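3.2 Surface condition and the visibility of small litter

The second part of the study concerns the meeting rooms and lounges of the two buildings, where the furniture is used by many people in a day and cleaned by none of them in particular. Earlier work at the Baird site dealt mainly with floors and waste bins. Tables received less attention, although they are the surfaces that visitors touch first and look at longest. In the present study, the table is treated as the main unit of observation, and the items left on it are recorded by type, color, and state.

Used tissue paper was given a category of its own. In the original coding sheet it was grouped with paper napkins and food wrappers under "soft waste." The coders found this grouping hard to apply. A wrapper usually keeps some of its shape and carries printing, and a napkin tends to be left folded or flattened beside a plate. A tissue is crumpled in the hand before it is put down, and its final form depends on how it was held. It may be a tight ball, a loose bunch, or a twisted strip with one end free. The revised sheet therefore separates tissues from other soft waste and asks the coder to mark the form as compact, open, or mixed. The mixed form is used when most of the paper is gathered but a flap or corner stands away from the rest.

The finish of the table proved to be as important as the item itself. Tables in the Stiviter building have a light, matte surface. Those in the Brevberg building are dark and highly polished, and they reflect the curtains, the lamps, and the lower parts of the chairs. On the matte tables, a white tissue was often missed by staff at the end of a session, especially when it lay near loose sheets of paper. On the dark tables, the same kind of tissue was noticed sooner and was more often removed by the people who had used the room. Figure 5 shows a crumpled tissue and a glossy tabletop of the dark type, with the folds of a curtain reflected in the surface as tan and brown stripes. 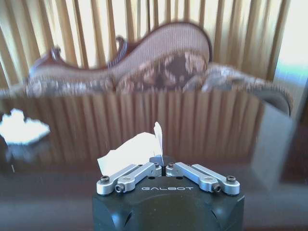
Figure 5. Crumpled white tissue, mixed form, with a dark glossy tabletop. A pointed flap stands up from the gathered part of the paper.

3.3 Reflection, marks, and the judgment of cleanliness

A polished surface helps the eye find litter, but it also makes other faults easier to see. Fine scratches, specks, and the dull tracks left by a damp cloth are readily seen on a dark finish. Room users at the Brevberg building reported such marks in their written comments more often than they reported waste. Several comments described a table as "not cleaned" when the cleaning record showed that it had been wiped on the same morning. The reverse was also found. Matte tables with dried spills near the center were rated as clean by users who had sat at the ends.

These results suggest that two separate judgments are being made. The first concerns objects that do not belong on the table and can be lifted away. The second concerns the condition of the surface after all such objects are gone. The rating form used in the first round asked for one score and did not allow the two to be told apart. From April onward, the form carried two lines, one for items and one for surface, each scored from 1 to 7. Agreement between coders improved on both lines once the change was made, and the time needed to complete a form did not increase to any degree that the coders considered a burden.

Reflected curtains presented a further difficulty. Where the fabric hangs in deep folds, its reflection breaks the tabletop into bands of lighter and darker tone. A streak from a cloth that runs in the same direction as the bands is hard to tell from the reflection. Coders were instructed to view each dark table from two sides before giving a surface score, and to leave the curtains in the position in which they were found. Closing or opening them was ruled out, as it would have changed the conditions under which room users formed their own opinions.

3.4 Removal of tissues and treatment of the surface

The cleaning procedure in force during the study was the Plullon room standard. It directs staff to clear all loose items before any cloth touches the table. Tissues are to be picked up whole and placed directly in a lined bin. They are not to be swept toward the edge with the cloth, a practice that was observed during the first round and that left fibers on polished finishes. After clearing, the surface is wiped once with a damp cloth and once with a dry one, following the length of the table.

Staff interviews showed broad support for the order of these steps but less agreement on the dry wipe. On the matte tables it was regarded as unnecessary and was often left out.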